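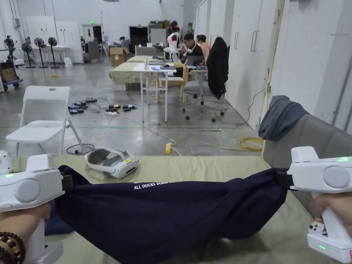
*Prepared by the Curkham Robotics Club, Student Projects Section. Revised in February for new members.*

# Recording Garment Handling Demonstrations with Handheld Grippers

This guide sets out the procedure for recording cloth-handling demonstrations for the Zinar folding project. It applies to all student members who have completed the general safety briefing. Members working on the Novholm arm or on the mobile base should refer to the separate guides for those projects.

A complete set for one garment type consists of 100 accepted recordings. The club currently holds 659 recordings across all garment types, of which 248 show long-sleeved tops. Trousers and printed garments remain underrepresented and should be given priority this term.

## Before the session

1. Reserve a table on the sign-up sheet. Sessions may begin at 4:00 p.m. and must end by 7:30 p.m.
2. Cover the table with a plain cloth and pull it smooth. Patterned covers are not accepted.
3. Select one garment from the bin and enter its tag number in the session log.
4. Check that both grippers are charged and switched on. Report any gripper that fails to start to the equipment desk, and do not open the housing.
5. Close each jaw once without a garment and confirm that it opens fully on release.
6. Route all charging cables away from the place where you will stand.

## Taking hold of the garment

Place the garment on the table in a loose heap. Do not arrange it in advance; the Zinar model is intended to learn from garments in an untidy starting state.

Hold one gripper in each hand by its handle. Lower the left gripper first and close the jaw on an edge, a hem or a shoulder seam. Two or three centimeters of fabric between the jaws is sufficient. A larger bite tends to bunch the cloth and makes the release slow.

Repeat with the right gripper at the opposite end. Lift both hands together to a comfortable height and draw them apart until the upper edge of the fabric is taut between the jaws. The lower part may hang in folds. Any printed lettering may face in either direction, but the direction must be noted in the log.

Hold this position for a slow count of two before continuing. The pause gives the reviewers a clear point at which to divide the recording.

## Folding and release

Lower the garment until its bottom edge touches the table, then move both hands forward and down so that the fabric lies flat. Release the left jaw, followed by the right. Make each fold with a separate grasp and release. Fingers must not touch the cloth at any time during a recording.

If the garment slips from one jaw, continue and grasp it again. Recoveries of this kind are useful and should be marked "R" in the log. If it falls to the floor, stop the recording and begin a new one.

Movements should be steady and somewhat slower than ordinary folding. Most recordings of a single garment run well under 300 seconds. Anything longer will be returned for review.

## After the session

- Save the recordings to the Đorđević folder on the shared drive, using the garment tag number as the file name.
- Return the grippers to the charging station with the jaws open.
- Complete every column of the session log, including rejected attempts.
- Return the garment to the bin unfolded.

## Common reasons for rejection

| Reason | Correction |
|---|---|
| Garment touched by hand | Repeat the recording |
| No pause after lifting | Repeat the recording |
| Tag number missing | Correct the log entry |
| Both jaws released together | Repeat from the last fold |

Members whose recordings are returned should resubmit within the same term. Requests for additional table time may be left in the tray at the equipment desk.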